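Lomwood 28 bolt-together bench frame: two years on

I bought the Lomwood 28 frame in March two years ago to replace a bench my father-in-law had knocked together from fence posts. It has been in the shed ever since, used most weekends and a fair few evenings, so this is a review of how it has lasted more than how it looked out of the carton.

Lomwood sells the frame without a top. You get square steel tube, connection plates, a bag of bolts, four levelling feet and a sheet of instructions that has clearly been photocopied from a photocopy. The top is up to you. I used a slab of 40 mm laminated hardwood from a kitchen place that was closing down, and later put a mat over it. If you were hoping to be working on it the same afternoon, sort out the top first.

Assembly

It took me most of a Saturday. The instructions want you to build each end, stand them up, and then join them with the long rails. I did it that way and spent a good while chasing one end around the floor with my knee. My neighbour Lesego Sibiya built hers a few months later, upside down on an old blanket, and was finished by lunch. Do it her way.

The bolts are ordinary metric with plain washers. All the holes lined up apart from one pair on a lower rail, where I had to run a round file through for a minute. There were two spare bolts in the bag, and I have since used both. Don't tighten anything fully until the frame is standing on its feet and you've checked the diagonals. Mine was 5 mm out corner to corner at first and pulled square easily while the plates were loose.

You will need two spanners the same size. The kit has one, a stamped thing that rounds off if you lean on it.

Feet

The levelling feet are the best part of the frame. My shed floor falls towards the roller door, and the old bench always had a folded bit of cardboard under one leg. With these I set a level along the top, wound the feet until it read right both ways, and did up the lock nuts. I've checked it a couple of times since and only had to adjust one corner, after moving the bench to sweep behind it.

They do have small contact pads, though, so on bare dirt or pavers over sand you'd want something underneath to spread the load. On concrete they're fine. They slide a little if you're really pushing with a hand plane, and I ended up sticking rubber discs under the front pair.

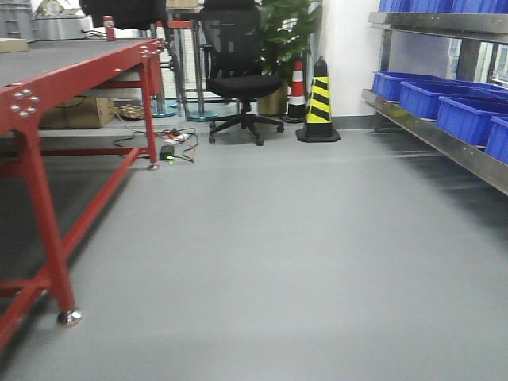 Stiffness is where the cheaper benches fall down. Before this I had a go on a Pawlak folding bench that belonged to my brother, and sawing on it was like sawing on a boat. The Lomwood doesn't fold, and you pay for that in floor space, but it doesn't rack from side to side in any way I can notice. The low rails do most of that work. I've left mine bare, but they'd hold a shelf if you cut one to drop over them.

Front to back there is a touch of movement if the bench is standing free. I fixed mine to a stud at the back with one bracket and it went away completely. Lesego hasn't fixed hers and doesn't mind it, but she mostly does upholstery and isn't swinging a mallet.

The vice

Lomwood makes its own vice for the frame and I didn't buy it. I fitted a Butberg quick-release I already owned, which meant drilling the hardwood and packing it down with an offcut so the jaws sat just under the surface. No trouble there. The one thing to watch is that the rail under the front edge sits exactly where the vice screw on some models wants to go. Measure before you drill. I was lucky by the width of a finger.

Finish

The coating on the tube is thick and has chipped in two places, both my fault (a dropped sash clamp, and then the same sash clamp). I touched them in with enamel and there has been no rust. The plates have held up the same way. Sawdust gathers on the ledge of every plate and the quickest way to shift it is a paintbrush.

The bolts needed going over once, a month or so in, when the steel and the timber had settled against each other. I've put a spanner on them a couple of times since and nothing has moved.

Sirnilum, the importer, handled one query from me about a missing end cap. They took nine days to answer and then posted four caps in a padded envelope, no charge. Slow, but I've got no complaint about the result.

What I'd change

A second spanner in the kit. Captive nuts on the inside of the plates, as reaching in behind them with a fingertip on a washer is miserable work in cold weather. And a frame height option. The one height they make suits me for sawing and planing, but it's low for fine work, and winding the feet right out to gain a bit of height makes the whole thing feel less planted. My answer has been to clamp a small riser block on top for dovetails – not elegant, but it saves my back.

It's also heavy. Two people can walk it across a shed. One person can drag it, and will scratch the floor doing so.

Would I buy it again? Yes, at the price I paid, which was on special. At full price I'd have a look at having one welded up locally before deciding, particularly if you already know someone with a welder and a free weekend. If you rent, or you shift house a lot, the bolts are worth having. Mine came apart for the old garage clean-out and went back together in an evening with no new holes and only one bad word.

Posted 9 January 2020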